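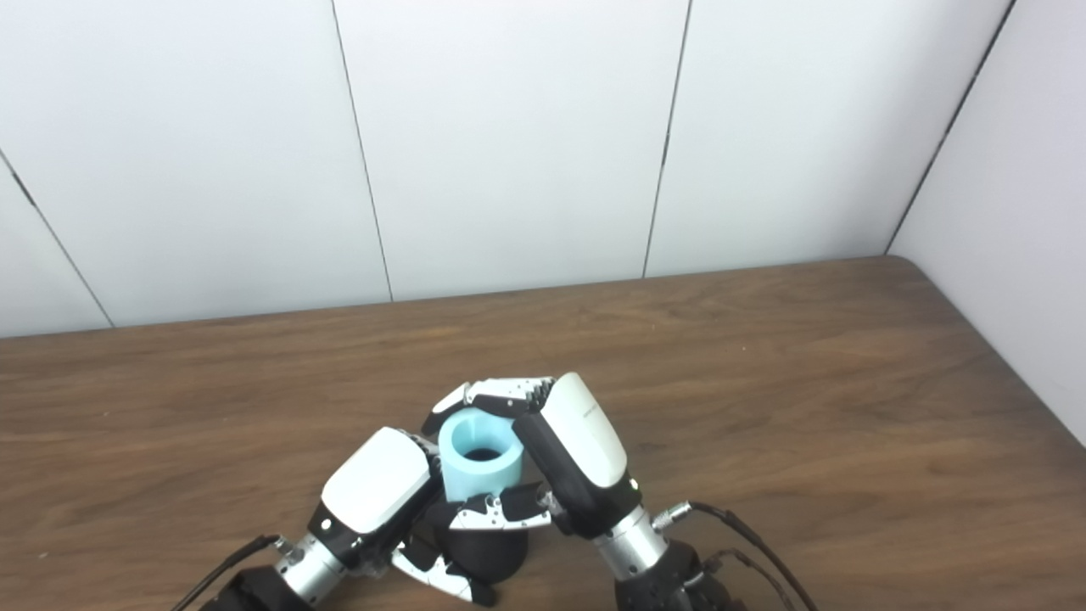 Llevo 15 años jugando al tenis bastante mal y en todo ese tiempo no había sabido cuál era mi porcentaje de segundos saques dentro. Ahora lo sé. Es 46. Lo sé porque en el Miranda, mi club de toda la vida, pusieron el invierno pasado las pistas «inteligentes» de Nindico, y desde entonces, cada vez que acabo un partido, me llega al móvil un informe con gráficos de colores antes de que me haya dado tiempo a quitarme las zapatillas.

Vaya por delante que no soy enemigo de la tecnología en el deporte. Me encanta que en la tele se vea si la bola ha tocado la línea, me parece estupendo que una profesional de élite estudie dónde le resta su rival y, si yo viviera de esto, querría tener todos los datos del mundo. Lo que me pregunto (y se lo he preguntado a media cafetería del club, con éxito desigual) es qué pinta todo eso en un partido de cuarta categoría a las nueve de la noche, entre dos señores con rodillera.

El primer mes me lo pasé en grande, lo reconozco. Descubrí que mi derecha cruzada era mejor de lo que pensaba y lo fui contando por ahí como si me hubieran dado un premio. Luego empecé a mirar el resto. Que si la profundidad media, que si los metros recorridos, que si el «índice de agresividad», que en mi caso era de 2 sobre no sé cuánto. ¡Dos! Yo que me tenía por un jugador valiente, de los que suben a la red aunque no haya motivo. Aquella noche estuve un buen rato rumiándolo, y al partido siguiente salí a pegarle a todo. Perdí 6-1, 6-0. El índice me subió muchísimo, eso sí.

Y ahí está mi queja, que no tiene nada de técnica. Cuando uno juega para el informe deja de jugar para el que tiene enfrente. El tenis de club es una conversación un poco torpe: tú me tiras una bola alta porque sabes que me fastidia, yo te hago una dejada porque te he visto cojear, tú te ríes, yo también, y al final del punto los dos sabemos algo más el uno del otro. Para eso hace falta mirar a la otra persona. Si estoy pensando en mi profundidad media, no estoy mirando nada.

Me dirán que la aplicación se puede apagar. Claro que se puede. También se puede no abrir la nevera. Pero el Miranda ha montado además una clasificación interna, con 1.696 partidos registrados hasta septiembre según el cartel de la entrada, y ahora resulta que la gente elige pareja de dobles mirando la tablita. Antes preguntabas en la barra quién estaba libre y te tocaba quien te tocaba: un jubilado con un revés cortado venenoso, una estudiante que pegaba durísimo y pedía perdón por cada ganador. Así he conocido a casi todos mis amigos de la pista. Ahora el sistema te propone rivales «compatibles». Llevo desde la primavera jugando con gente idéntica a mí, y les aseguro que es aburridísimo, porque ya sé yo lo que voy a hacer.

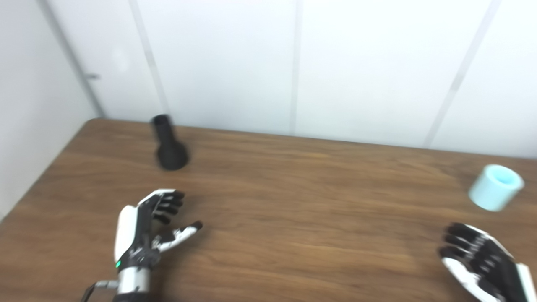
El tercer set, en mi tierra, siempre se ha jugado en la cafetería. Es ahí donde se discute aquella bola que fue o no fue, donde el que ha perdido explica que el sol y el que ha ganado se pone modesto y paga. Con las pistas nuevas han reformado también el local y el mobiliario no me disgusta, todo hay que decirlo. Dame una mesa de madera de las que enseñan bien la veta, unas franjas más claras y otras casi de chocolate, arrimada a una pared de paneles blancos, y yo te discuto un partido hasta que cierren. El problema es que ya no hay quien discuta. Alguien saca el teléfono, enseña la repetición y se acabó. ¿Fue fuera? Fue fuera. Muy bien, pues a casa.

A mí me parece una pérdida enorme, aunque comprendo que suene a manía de viejo. Hay bolas del Miranda que llevan años en disputa y que forman parte del patrimonio del club tanto como la copa de la vitrina. Hay una final social de dobles, de cuando yo empezaba, que cada uno de los cuatro cuenta de una manera distinta, y las cuatro versiones son buenas. Con una cámara tendríamos una sola versión, la verdadera, y seguramente la más sosa.

Hace poco acompañé a un amigo a jugar a Hekholm, un club más modesto, con tres pistas y una manguera. Nada de sensores. El marcador es de esos de chapa con números que se pasan a mano, y alguien le ha puesto una pegatina de Trimside, la marca de raquetas, tapando el hueco donde faltaba el cinco. Jugamos hora y media. No tengo ni idea de cuántos metros corrí. Me acuerdo perfectamente, en cambio, de un globo que me hicieron en el último juego, con la bola allá arriba y yo reculando como un cangrejo, y de cómo se rieron los de la pista de al lado cuando la devolví entre las piernas (sin querer, pero la devolví).

¿Qué propongo, entonces? Pues poca cosa. Que dejen una pista tonta. Una, la del fondo, la que tiene el bote malo junto a la valla y que de todas formas no quiere nadie. Sin cámaras, sin clasificación, sin informe. Que el que quiera medirse vaya a las otras, que están muy bien, y que los demás podamos seguir siendo malos con un poco de intimidad. Ya lo he dejado por escrito en el buzón de sugerencias, que por cierto ahora también es una aplicación y me ha pedido que valore la experiencia con estrellas.

Mientras contestan, sigo sacando segundos como puedo. El otro día metí cuatro seguidos y miré el móvil en el cambio de lado, a ver si había subido el porcentaje.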